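# The arm budget, take two

I finally sat down on Tuesday with coffee and a spreadsheet and worked out what a second arm would really cost us, and I am so happy with where it landed! The number is $2,602, with the Terkell gripper, a spare set of fingertips and the wrist camera all in. My ceiling was $4,000, so there's room left for the boring stuff (cables, clamps, a decent power supply).

The Hoshino gripper was my first pick for months. It's lovely, but the fingertips only come as a factory swap, and with toy bricks you go through fingertips.
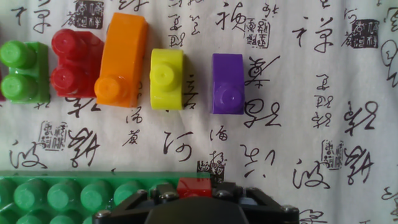 Flanovbridge quoted me $58 for shipping and promised delivery in September, which gives me time to clear the bench and sort out a second power strip. I also want to try the Sallik mounting plate before I drill anything. Two bolts and it's on, supposedly!

Still undecided: buy the extended warranty, or put that money toward a spare wrist cable. I'm leaning cable. If you've run one of these Terkells for a year or more, please tell me how the screws held up.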